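Workshop notebook, Neltergate neighborhood study, January

Print | E-mail this entry

Entry opened 2 p.m. by Everett Calloway.

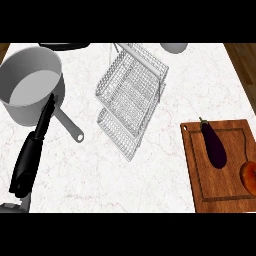
Household survey, Plosen district

Of 400 forms sent out, 200 have been returned. Rents near the old depot are to be checked against the 2000 census tables. Kapoor Street remains unassigned.

Shares: 2

Comments
Kallow office: Please use the revised street list.
E.C.: Received. Tables will follow.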